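We use cookies to improve your experience on this site. By continuing to browse, you agree to our cookie policy.

A Mare Family Built to Last

When Wim and Mieke Coppens bought a plain bay filly named Trotinia at a July yearling sale, they were looking for a riding horse for their daughter. The filly cost 3000 euros and attracted only one other bid. Her descendants now fill most of the barn at Bratent, the couple's breeding farm, and several have become familiar names in regional show jumping.

Trotinia herself competed lightly. A tendon injury ended her career at the age of six, and she was retired to the broodmare band the following spring. She produced 9 foals, of which the most accomplished was the gray mare Zellevora, a consistent winner under Tineke Goossens.

"She was careful without being timid," Goossens recalls. "You could ask her for a shorter stride two jumps from the fence and she would give it to you. Her daughters have the same quality, though they are not all as patient in the stable."

Zellevora's son Ghauri has carried the family into a new generation. A compact stallion with a powerful hind leg, he was approved for breeding as a three-year-old and spent his early seasons with the rider Joaquín Mansilla, who introduced him to larger classes slowly. The decision was not universally popular among owners with mares in foal to him – results sell stud fees – but Mansilla considered it necessary for a horse that was still growing.

Ghauri's stud fee was set at 1000 euros for his first season and has not been raised. His book is limited to 30 outside mares each year, a figure the Coppens family settled on in consultation with their veterinarian, Ludger Strobel. Strobel examines every visiting mare on arrival and keeps the breeding records for the farm.

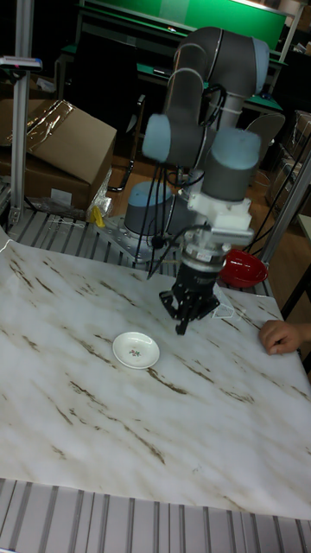

Robot arm and gripper over a marble-patterned work surface.

The first Ghauri foals are now under saddle. Goossens has two of them in training and describes both as quick learners with a tendency to drift left in the canter. They are expected to begin in young horse classes next season, ridden by her assistants.

At Bratent, the broodmares are turned out together before seven each morning. Zellevora, retired from competition, is in foal again and will remain at the farm through the winter. Mieke Coppens has already decided that if the foal is a filly, she will not be offered for sale.

Related articles
Choosing a Stallion for the Maiden Mare
Winter Turnout: Footing, Fencing and Feed
From Foal to First Show: A Young Horse Calendar
Understanding Tendon Injuries in the Jumping Horse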